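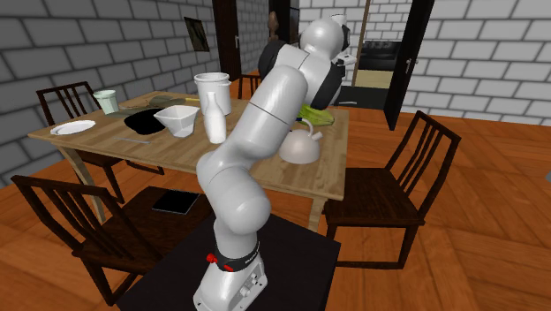 Posted in March
Fiction, by the night desk editor

The bus from Nam let us off at the wrong gate, so by the time I found the Kolden open day they had run out of name tags and I had to write mine on a napkin. The woman at the desk looked at the napkin and gave me a brochure anyway. It said the future of home help began at Nerketeo. I had been sent by the county paper, 200 words, eight if I could manage it, my editor said, and he was only half kidding.

They sat us in rows before a screen as wide as a garage door. On it was a dining room that had never existed. Brick walls, plank floor, a wooden table with four chairs, and on a black pedestal next to the table, one white arm.

"This is Zetix," said the guide. He had a headset on, though the room was small enough to hear a man chew. "Zetix has set this table 1000 times overnight."

"Whose table?" asked an old man in the second row.

"It's a simulated table."

"So nobody's."

The guide smiled the way you smile at a dog that might be friendly. He touched a tablet and the arm woke up. It bent toward the far side of the table, fingers down, and stopped just above a green vegetable. I wrote down *cucumber*, then *zucchini*, then crossed out both. My mother would have known from across the street.

"What you are seeing," said the guide, "is Zetix making a decision."

It looked to me like a machine hanging over a vegetable. But I have interviewed two mayors, and I know how long a decision can look like that.

There was a kettle close by, and a pitcher, and a black pan. The plate was way down at the other end, by a green glass. I tried to work out what meal this was. You would need the plate for dinner, and the kettle for afterward, and I suppose the knife was for the vegetable, but it was lying up by the pan as if somebody had started cooking, heard the phone, and moved out of state.

"Will it cut it?" asked a woman with a stroller.

"Today we are showing reach."

"But can it cut it?"

"Cutting is on the road map."

The old man turned around to see who else was hearing this. His eyes landed on my notebook, and after that he spoke up a little for my benefit. He wanted to know if it could do stairs. He wanted to know what happened if the cat got on the table. The guide said there was no cat in the simulation, and the old man said there would be one in his kitchen, and she was not going anywhere.

The arm closed its fingers. It lifted the vegetable a hand's width and held it there, very steady, steadier than I could have. A few people clapped. I noticed I had stopped writing. Then it let go, and the vegetable dropped, rolled a little, and passed straight through the table as if the wood were fog.

The guide touched his tablet and the room went back to how it had been. Vegetable, kettle, pitcher, arm.

"That's the beauty of it," he said. "No cleanup."

"My wife had a stroke in the fall," the old man said. He said it to the screen, I think, more than to the guide. "She can't lift a kettle. I came on two buses to see if this thing could lift a kettle."

The guide looked down at his tablet for a while. I'll give him this, he did not say road map. He moved his finger and the arm swung, slow and white, until it was over the handle. It stayed there. We all leaned in, even me, and I had come to write something mean.

Someone behind us announced that lunch was served in the atrium — sandwiches, with coffee to follow — and half the row got up. The old man kept his seat. So did I. The arm had begun to go down.

Contact the fiction desk | Copyright the author, all rights reserved | Back to top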